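Bimanual bag handling: results from the March collection
Research Methods board, Predport user forum

bkoech
Posted Sat 12 April

Colleagues are invited to comment on the result summarized below before the Polat group submits its report. The question under study was whether a policy trained on mixed table layouts performs better than one trained on a fixed layout, with the total number of demonstrations held equal. Each policy received 454 demonstrations of produce being moved between a basket and slider bags. The mixed-layout policy completed 70 percent of its test trials. The fixed-layout policy did markedly worse once the basket was turned away from its training angle. 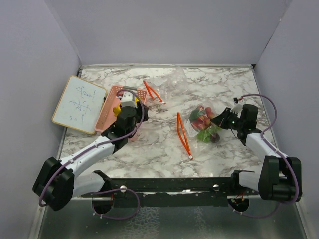 The definition of a completed trial requires some explanation. A trial is counted only when the produce is in its assigned container and both grippers have moved clear of it. Bags are scored separately from the basket, and an empty bag on the table, such as the crumpled one with the orange-red closure lying beyond the pink basket, is treated as part of the layout and may not be removed by the operator. Its position is drawn at random before each trial. The whiteboard is likewise left on the table in the mixed condition.

Bakari Koech

ukon_lab
Reply 1

Thank you for circulating this. I must object to the main comparison. The mixed condition changes the basket angle, the bag position and the surrounding objects all at once. A reader cannot tell which of these accounts for the gain. I would ask for a separate run in which only the basket angle varies.

tablewise
Reply 2

I do not share that objection in full. The stated claim concerns mixed layouts as a whole, and the design answers it. My concern is with the bags. Clear film over red fruit and dark produce, with glare on the plastic, is a hard case for any wrist camera. Were failures on the bags reported apart from the others?

bkoech
Reply 3

They were. Most failures in both conditions occurred at the closure, where the gripper took hold of the film and missed the strip. The table will be added to the appendix. As to the first point, a run varying only the angle is possible, but it would require new demonstrations under the Bustix protocol.

ukon_lab
Reply 4

I would still consider it necessary. Training both policies for 4000 further steps would not settle the matter, as the confound lies in the data. If the run cannot be done, the abstract should say "layout variation" and make no mention of basket angle.

tablewise
Reply 5

On the wording of the abstract I agree with ukon_lab. I would also request the results for all 3 training seeds — the average alone is not sufficient for a comparison of this kind.

bkoech
Reply 6

The abstract will be amended and the seed results posted to this thread. The question of the additional run remains open, and I will raise it with the Polat group before replying further.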